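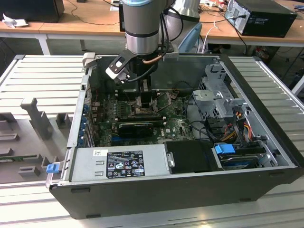
Keep the Old Desktops Open a Little Longer

By Nadhirah Sumampouw
Nov 21, 2019

Our office at Milten replaced 34 desktop computers last month. The plan was to put the old ones on a pallet and have Kerr haul them off for scrap. I asked for 30 of them instead, and I have spent most of my lunch hours since then with the side panels off.

My opinion is simple. An office desktop should be opened before it is thrown out, and the person who signs the disposal form should have looked inside at least one.

People who have only used laptops are often surprised by how plain the inside of a desktop is. The power supply is a metal box with a label on it. The memory stands in its slots. The hard drive sits in a bay, and on the Dell cases I have been working on, the bits you are meant to handle tend to be blue. You can follow a cable from one end to the other with your finger.

That plainness has value. A bad drive in a machine like this is a bad drive. You swap it and the rest keeps going. I paid less for a box of used memory from Lirnell than we paid for one repair on a sealed laptop, and the laptop came back with the same fault.

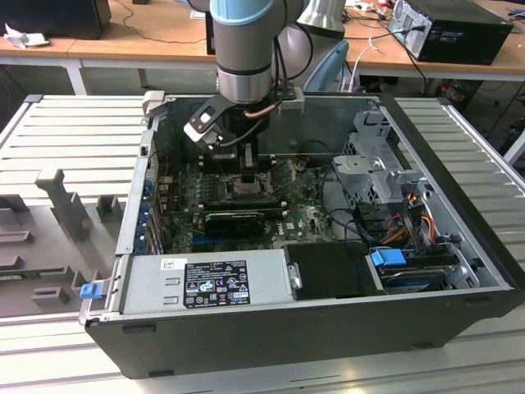 The usual argument against all this is labor. Our manager put the cost of sorting the old machines at $1000, and he may be right. But the quote for new computers at the Loltusier branch was $4000, and Loltusier needs machines for email and a parts list. Nine of the ones I have checked would do that work today with more memory and a clean drive.

I don't think every old computer deserves saving. Some use too much power for what they do. Some have bulging capacitors, and those can go to Kerr with my blessing. Drives that held customer records should be wiped or destroyed, whatever happens to the case around them.

What bothers me is deciding by age alone. The form we fill out has a box for year of purchase and no box for condition. I have asked for that second box to be added before the next batch goes out, and I would like the cases left unstacked until somebody has filled it in.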